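18 March 2020

Session notes, vocal room, Troruvik

Came in to finish the lead vocal on the Renent ballad and ended up spending most of the day on the chain. Writing it down while I still have the settings in my head.

Started with the same setup as last time: large condenser a hand and a half from the singer, pop filter halfway between, preamp at the usual mark, light compression going in. Vocal sounded fine on its own. Against the piano it had the same hard patch we complained about on the rough mix, mostly on open vowels at the top of the second verse. It goes away when she backs off the mic, but then the low notes in the verse lose their body and the room starts to show.

Tried in order:

Mic up a few inches and angled down at the mouth. Less breath noise, same hard patch. The bottom got thinner.

Mic level with the chin, angled up. Better low notes. More hard patch, if anything. Also picked up the music stand, so moved the stand to the left and put the felt back on it.

Swapped to the ribbon. Hard patch gone. Needed so much gain that the preamp hiss came up in the gaps between lines, and this song is nearly all gaps. Could be cleaned up with edits but I don't want to chop the ends off her breaths, they are half the performance.

Back to the condenser, took the compressor out of the chain completely. This was the answer, or most of it. The attack was too fast and it was grabbing the front of the loud notes and leaving the edge sticking out. Ran it with no compression at all and left plenty of room at the top. Peaks are wild but the tone is right. We can ride the fader by hand in the mix.

For anyone repeating this: the old recall sheet has the attack knob drawn at the wrong position. I crossed it out and drew it again.

Takes. She sang it 7 times through. Take 5 is the keeper for verses one and two. The bridge is better on the last take, where she comes in behind the beat and lets the piano get there first. Tempo drifts a little between the two since there is no click, but the join before the bridge works because the piano holds a chord under it. Crossfade is placed in the silence after "morning". Don't move it, there is a chair creak right after. 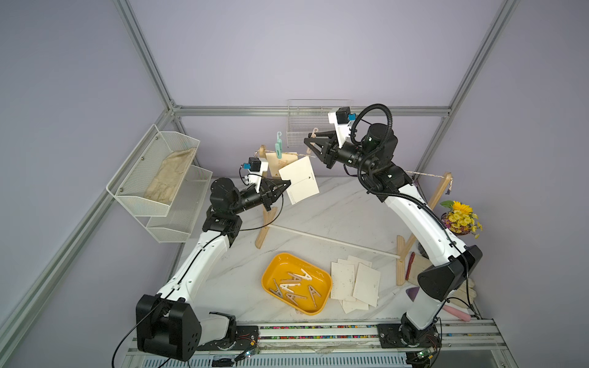 Two arms, one rail, marble-patterned top.

Piano. The bleed from the piano into the vocal mic is lower than I thought it would be with the lid on the short stick. Gobos were in the V shape with the open end toward the door. The left one leans, so it wants a sandbag behind it next time. The low F has a buzz that comes and goes. I first put it down to the string, but it also happened with the pedal up, and it stopped when I took the pencil tray off the lid. Tray now lives on the windowsill. Please leave it there.

Tuning held all day. Heat was left off from the morning on, which made the room cold to sit in but kept the pitch where it was. Worth doing again for anything with long held chords.

Bass. Overdubbed the upright after lunch for the Gbeho tune, which is the medium swing one. Used the small condenser in front of the bridge and also took the pickup on its own track. Pickup is only there for safety. In the second chorus the player digs in and the mic track booms on the open A, so I rolled off below the fundamental on playback to check and it cleans up without hurting the rest. Did not print the filter.

Two spots to fix on the bass. In the turnaround before the vocal comes back he plays the major third and the piano has the minor. He heard it too and wanted to redo it, but by then the valet for his car was closing, so we punch it in on the next visit. The other is a finger squeak in the intro, and I would leave that alone.

Horn parts for the Gbeho tune are still not settled. The chart has the tenor doubling the vocal line an octave down in the last chorus. On the demo that sounded warm. With the real vocal it crowds her, and the words get hard to follow. Suggest the tenor plays fills only until the tag. I marked this on the score in red and put a question mark next to it, as it isn't my arrangement.

Headphones. The left cup on the singer's pair cut out twice. It is the cable at the plug end. Gave her the spare pair and tagged the bad one. She likes the vocal quite low in her mix and the piano loud, with a little reverb on herself. Without reverb she pushes and goes slightly sharp. With too much she drifts flat at the ends of phrases. The amount we had on the last few takes is written on tape next to the send knob.

Files. Everything is on the Plakel drive in the folder for this album, and copied to the second drive. Free space on the first drive after the copy is 1148 GB, so no need to clear anything yet. The session was saved under a new name after the bass overdub. The earlier one still opens but has the compressed vocal in it, so don't mix from that. I kept the compressed takes muted at the bottom of the list for comparison.

Rough mix. Made a quick one of the ballad before packing up. Vocal in the center and dry except for a short plate, piano left a bit wide, no bass on this one. Played it on the little speakers and in the car. On the little speakers the bridge vocal jumps out by a decibel or two. In the car it felt right, so I left it until I can listen with fresh ears. The ending is too long. The last chord rings for 8 seconds and then there is a pedal noise, and I think we fade before the noise. She wants the full ring. Will try a version with the noise edited out first.

Still open for the April session:

Punch in the bass turnaround.
Settle the tenor part and get a clean chart printed.
New plug on the headphone cable.
Sandbag for the left gobo.
Check whether the ribbon works through the other preamp. If the hiss is lower there I would like to try it on the slow waltz, where she sings softer and stays in the low part of her range all the way through.

Mic is back in its box, stand left up with tape on the floor at all three feet.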